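README for the Prorndale garment handling set, release 3

Read this before you download anything, and in particular before you train anything on it. Release 2 had a fault that we shipped, praised in our own notes and then used ourselves for most of a summer. Release 3 is the same recordings with the damage marked. It hasn't been repaired, as there is no way of repairing it.

What the set contains

1,529 episodes of household textile handling: lifting, turning, folding and laying down clothes and small linens. All of it was collected with hand-held grippers in ordinary homes. Each episode has the wrist video from each gripper, the jaw opening over time, the estimated path of each gripper, and a short text label. Knitwear is over-represented. Prorndale is a cold place and people lent us what they had.

What went wrong

The jaw opening is supposed to be a number between fully shut and fully open. On the gripper we call Wuvalent (they all have names, which was a mistake in its own right), the zero point crept during a session. A jaw that began the morning reporting itself shut when it was shut would, by lunch, report itself a finger's width open while clamped on a sleeve. The video said one thing and the log said another, and the training code believes the log.

The drift was slow and smooth, so it passed every check we had. We had checks for dropped samples, for frozen values and for jumps. We had no check for a gripper telling a consistent lie.

A policy trained on release 2 and run on the bench arm at our Enriquez Road workshop learned, quite correctly from its own point of view, that a good grip on a jumper is one that doesn't touch the jumper. It approached nicely. It closed most of the way, paused with some dignity, and carried nothing across the table and folded it. The success detector, which looked at arm position and timing, passed it. We have a spreadsheet of these triumphs.

Then somebody tried to correct for this by adding a fixed offset to the closing command. On thin cotton that worked. On thick knits the jaws went on pushing after they had nowhere left to go, and one of the bench arm's finger motors overheated and tripped its cut-out. No one was hurt. A cardigan was. The offset was removed the same afternoon.

Why thick knits are the hard case

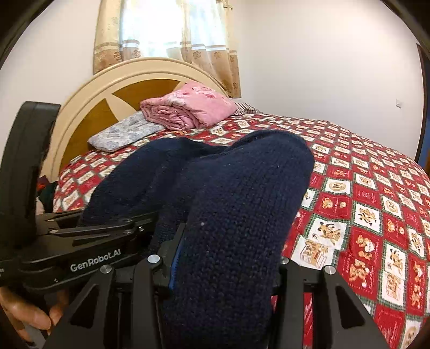 Navy knit held up by hand-held grippers during two-handed work at a bedside. With fabric as bulky and dark as this, the wrist view gives a reviewer very little help in judging how far the jaws have really closed, and the logged number ends up carrying the whole argument. A thin tea towel is more forgiving: the pads visibly meet or they don't. Our spot checks in release 2 were done almost entirely on tea towels, for the respectable reason that they came first in the folder.

Ansel Brannigan, reading a draft of this file, objected that the knits were being blamed for a bad sensor. The drift was in the tea towel episodes as well, he wrote, and anyone plotting the jaw value at the end of each session would have seen it in the first week; all the wool did was make us pay for not looking.

He is right, and the heading stays as it is only because other files link to it.

What changed in release 3

Every episode now has a field called jaw_trust, with the value good, drifting or unknown. Good means the jaws were shut on nothing at the start and at the end of the session and gave the same reading both times. Drifting means they didn't. Unknown means the operator forgot the closing check, or did it and then knocked the gripper on a door frame, which happens more than you would think.

Over 15 per cent of episodes are marked drifting. All of them come from Wuvalent. We have not tried to straighten the values, as the creep wasn't the same from one session to the next and a guess with a smooth curve through it is how we got into this.

The loader skips drifting episodes unless you pass keep_drifting. Please don't pass keep_drifting and then write to us.

Running a policy trained on this set

Set a current limit on the finger motors before the first run, and set it in the motor controller. A limit in the policy script is a polite request. Ours is kept in the Grovar config folder, in a file that needs a second person to change it.

Don't accept arm position as proof of a grasp. Weigh the item, look at it, or put a camera on the table.

Stop after 3 failed grasps in a row. The old setting was 7, which gave the motor plenty of time to warm up.

Known problems still open

Text labels use jumper, sweater and pullover for the same thing, depending on who was typing.

Wuvalent has had its encoder replaced and has behaved since August. Its new recordings are held back until they have been checked against video, knits included.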